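3.2 Meals and snacks at the workplace

Participants filled in the food diary at home and at work. We treat the two settings separately in this section, as the conditions for recording were different. At home most people ate at a set time and wrote down the meal soon afterward. At work, eating was spread across the shift, and many entries were short: half a sandwich, a few crackers, coffee with sugar.

Of the 1069 workplace entries, 119 listed a drink and no food. These entries were kept. Earlier diary studies have tended to drop them, on the view that a drink is not an eating event, but our participants often used the word "break" for both. Lawal's coding scheme, which we follow here, marks an event by the pause in work and records what was consumed as a second step. Juice and sweetened tea were coded as energy sources. Plain water was coded as zero but still counted as an event.

The four sites differed in what was offered on the premises. Grotine and Hondden each had a staffed canteen, open from late morning until two in the afternoon. Grasso had vending machines only. Urkia had a shared kitchen with a refrigerator and a microwave, and employees there brought nearly everything from home. Drinks at all four sites were mostly kept within reach at the work table, next to phones and other personal items (Figure 5), and were taken in small amounts over several hours. This made volume hard to record. Participants were asked to write down the size of the container when they opened it and to note how much was left at the end of the shift — a rule that was followed well at Urkia and less well at Grasso.
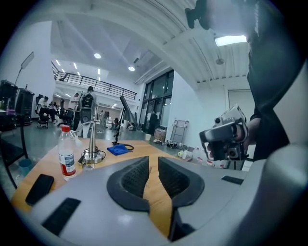
Figure 5. Bottled drink and phone on a wooden table.

3.3 Missing and late entries

A diary day was counted as complete if it held at least one entry before noon and one after. Days that failed this test were returned to the participant once, by phone, and any additions were marked as recalled. Bundgaard read all recalled entries a second time and removed those with no clock time.

Late entries were most common on night shifts. Eight participants, all at Hondden, worked nights for the whole of October, and their days were shifted so that each one began at the start of the shift. Without this step a single night's eating would have been split across two diary days. We did not adjust entries from people who worked only an occasional night.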